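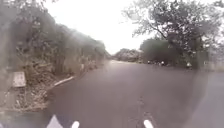 How long should a memory aid keep a reminder on the screen before it clears itself?
Until the person, or someone with them, taps it away. Ours clears after two minutes, and that is the whole reason for this ticket.

Ticket 538
Opened: 17/12/2021
Product: Pradik memory prompter, tabletop model
Site: Trokavstead day program, brain injury group
Status: open, waiting on supplier

Problem as reported
Reminders vanish before the member has acted on them. The member in question has very poor recall after encephalitis, so a reminder that goes away might as well never have been sent. Staff first put this down to the member dismissing prompts and forgetting it. I didn't buy that, and the log on the unit doesn't show any dismissals for the prompts that went missing.

What the supplier told us first
Andrade support said to restart the unit and check the Wi-Fi. Did both. No change, and I don't see how Wi-Fi would wipe a message that had already arrived. They then said the display time is "set by the care profile." Our care profile has no such setting that I can find.

Steps tried
Restarted twice, once from the menu and once by pulling the plug.
Deleted the care profile and built it again from scratch. Lost all the saved voice prompts doing this, which the instructions do not mention. The member's sister had recorded those. She has been asked to do them over and was nice about it.
Sent eight test reminders with nobody touching the unit. All eight cleared at the two minute mark.
Turned on "Hold until seen." Same result. I suspect the unit counts lighting up the screen as being seen. Support would not say one way or the other.
Swapped in the spare unit from our Anisham site. The spare holds its reminders fine. It is on older software.

So the update looks like the cause to me. Support says the update "improved attention flow." I asked who had tested it with people who have memory loss and have not had an answer to that.

Workaround in use
The spare stays at Trokavstead for now with updates turned off. Volume is at 70, as the member misses the chime at anything lower. Paper notebook goes back on the table next to it, with the date and the day's plan written at the top of each page. Please don't let anyone drop the notebook once the unit is fixed. It worked before we had the unit.

Supplier reply, second contact
They can see the same fault on their side and call it "expected behavior under review." A fix is planned for February. No number to track it by, so I have asked for one in writing.

Still needed
A way to back up voice prompts before a profile is deleted.
A plain statement of what "seen" means.
Confirmation that the February release will not switch updates back on by itself. It did last time.

Do not close this ticket on the supplier's word. I want the eight reminders run again on the original unit first, and left alone for a full afternoon.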